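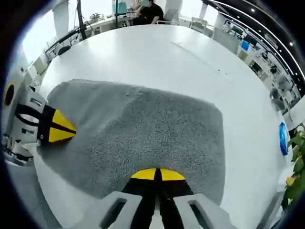 Chapter 6
Crowd Measurement and Attendance Reporting

6.1 Three Meanings of Attendance

The word "attendance" is used in sports administration for at least three different quantities. Tickets distributed is the count of all tickets sold or given away for an event. Turnstile count is the number of people who pass an entry point. Peak occupancy is the largest number of people inside the venue at any one time. A club that reports one figure without naming the quantity has reported very little.

Consider the ground at Preltville, a single-stand soccer venue with a licensed capacity of 2,000. For the match against Reltley on 6 January 2019, the club announced an attendance of 1,767. The figure was tickets distributed. It included season tickets, whether or not their holders came, and 100 complimentary tickets issued to local schools. No turnstile count was published.

Season tickets are the main source of error in figures of this kind. A holder who misses a match is still counted under the first definition and is absent from the other two. The difference between tickets distributed and turnstile count, divided by tickets distributed, is called the no-show rate. It tends to rise in bad weather and toward the end of a season in which league position is already settled. Clubs with a fixture list ending in April should therefore not apply a midwinter rate to their final home matches.

Archie Buchanan's study of 14 small grounds, discussed in Section 6.4, treats the no-show rate as a property of the ticket type. Single-match tickets, season tickets and complimentary tickets are each given a separate rate, and the expected turnstile count is the sum of the three results. The method was first tested at Sesia and later at Tu, where entry was recorded by hand.

6.2 Counting at the Gate

A turnstile records passages. If re-entry is allowed, one spectator may produce several passages, and the raw total must be reduced by the number of recorded exits before the final whistle. Staff, players and media normally enter by a separate gate and are left out of the total.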